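## 3. Method: voice leading in two-part reharmonization

The task was to reharmonize a 17-bar folk melody from the Salarstead songbook with a second voice only, no chords. The melody is in D Dorian and stays within an octave. We wrote 2 versions. Version A keeps the lower voice in contrary motion wherever the melody moves by step. Version B allows parallel thirds and sixths but no parallel fifths or octaves.

Both versions were entered in Weltico and exported at the same tempo. Bar 9 caused the most trouble — the melody leaps a sixth, and in Version A the lower voice runs out of range on the next beat.
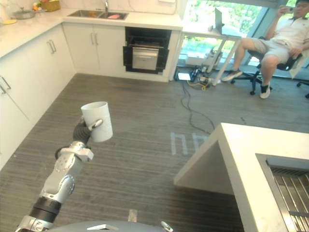 Hämäläinen objected in the October review that bar 9 should be solved by holding the lower note, since oblique motion breaks no rule of either version. We tested this and kept it in Version A.

### 3.1 Remaining problems

- The raised sixth (B natural) forms a tritone with F in bars 4 and 12. It resolves outward to C and E in Version B only.
- The final cadence in Version A approaches the unison from a minor third. A major sixth opening to the octave would be stronger, but needs the voices spaced wider from bar 15.

The Imier edition of the tune has a different pickup and was not used.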